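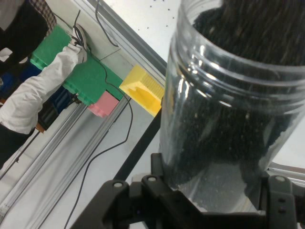 Decanting (household)

Decanting, in the domestic sense, is the transfer of dry goods from the package in which they were sold into a different container, usually one that cost more than the goods. It is distinct from the decanting of wine, which is older, has better glassware and is at least finished by the end of dinner. The household kind covers flour, rice, tea, seeds, potting mix, laundry powder and, in advanced cases, biscuits.

Origins

Before packaged groceries, every household decanted, having no say in the matter. Flour came in sacks and went into bins. Tea came loose and went into a caddy, often with a lock, an arrangement that says a good deal about tea prices and rather more about employers. The arrival of the printed packet ought to have ended the practice. It carried on in pantries where weevils or mice made the case for it, and in sheds, where screws and seed had always lived in old jam jars.

The modern revival is decorative. The historian Azra Gashi, in her short study The Labelled Shelf, traces it to the open-shelf kitchen, which took the doors off the cupboards and left people looking at their own cornflakes. Gashi distinguishes between "defensive" decanting (against pests and damp) and "expressive" decanting (against visitors). She allows that most pantries show both, and that the pasta is nearly always expressive.

Containers

Glass is favoured for weight, clarity and its refusal to hold on to the smell of cumin. Clear plastic is lighter, cheaper and bounces. Tins keep out light, which matters for tea and spices, but they conceal their contents and so depend on the honesty of the label. Ceramic canisters marked FLOUR, SUGAR and TEA are traditionally used for rubber bands, batteries and foreign coins.

Two systems have attracted a following. Elteo makes square modular containers that stack neatly with other Elteo containers from the same year. Tilent, its main rival, sells round ones, and its catalogue now runs to 123 lids. The two are incompatible, and households that have inherited both tend to settle on a drawer where the lids go.

Square containers use a shelf more efficiently. Round ones are easier to scoop from, there being no corners for the last of the rice to retire to. The dispute has never been settled, although it has been conducted at length.

Labelling

Opaque and transparent containers alike require labels, a point often resisted by owners of the transparent kind. Icing sugar, cornflour and bicarbonate of soda are the classic trio of regret. Poppy seed, nigella, black chia and certain grades of aquarium gravel present a similar problem at the darker end of the range, and it is for this reason that hobby supplies are best kept out of the kitchen altogether.

A useful label gives the contents, the date of opening and the best-before date from the discarded packet. Most give the contents, in a nice script. Cooking instructions are usually lost at this stage, and the owner will look up the absorption method for rice every fortnight for the rest of their life.

The Fudthorpe method

Named for the town where it was first taught, in evening classes run by Tihomir Stojanovska, the Fudthorpe method forbids topping up. A container must be emptied, washed and dried before it is refilled, so that old stock never spends years at the bottom beneath new. Stojanovska's handbook sold 3,000 copies in its first printing, 800 of them to people who already owned the jars. The method is sound and widely admired. It is followed to the letter for the first three weeks.

A looser version, set out in the Hodžić pantry guide, permits topping up provided the old contents are tipped out first and returned on top. The guide concedes that this calls for a second container, and supplies a mail-order form.

Criticism

Detractors point out that the original packet was already a container. They note as well that no jar yet made holds quite the amount in a standard bag, so that each decanting produces a remainder, folded over and secured with a peg, which must be stored somewhere behind the jar. Gashi's survey of pantries found 99 such remainders in a single street. Supporters reply that a larger jar is available.

See also

Canister
Tea caddy
Clothes peg, secondary uses of
Pantry moth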